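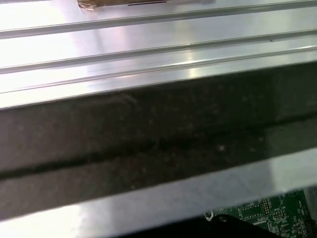 Ridged aluminium, a dark strip, a corner of green board. Bench level at Jomton, July 2019

Start with the hands. Anyone who has stripped old office computers for a living has the same hands – nicks across the knuckles, thumbs gone stiff by forty. I did it for years before I started writing about it, so when Jomton put an arm on the bench I was not going to weep for the lost craft.

But something did go.

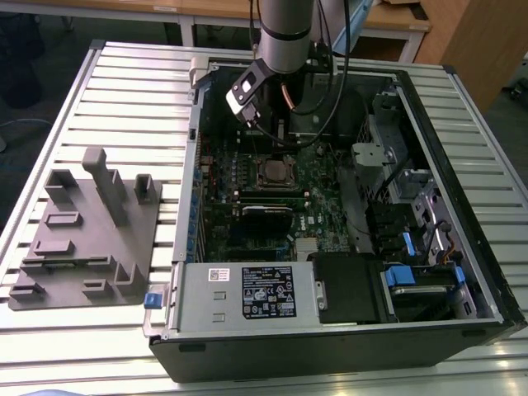 The arm over an opened Dell tower, side panel off.

Ánh Trình used to do 17 towers a shift and talk through all of them. Now she minds the arm. Sets the case down, watches, steps in when it dithers. Same pay. Less lifting. She says her back is better and her afternoons are longer, and I beleive both.

Management only ever mentions the first. Traian Bogdan, who runs the floor, gave me the figure of 200 machines a week as if it settled things. Fine. Who decides what Ánh does with the time? Not her, so far.
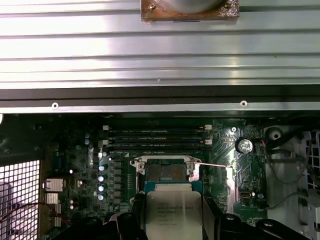 Processor in the gripper, socket open behind it.

The processor is the bit people argue about in the canteen. Fiddly job, pins like hair. Bend one and the board is scrap. Jae-in Koo trained half the room on it and took real pride in that, he had a way of holding his breath. You can't put that on a payslip, and so it was never on one. Now the skill is going into a machine and Jomton owns the machine.

That is my complaint, the whole of it. Pay people for teaching the thing. Write it into the contract before October, when the next lot of benches gets planned.

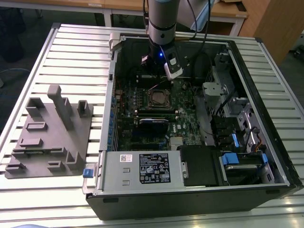
What I would ask for

A say in the pace, first. A proper grade for minding an arm, becuase it is a job and a tiring one. And some hand work kept for those who want it – Jae-in does.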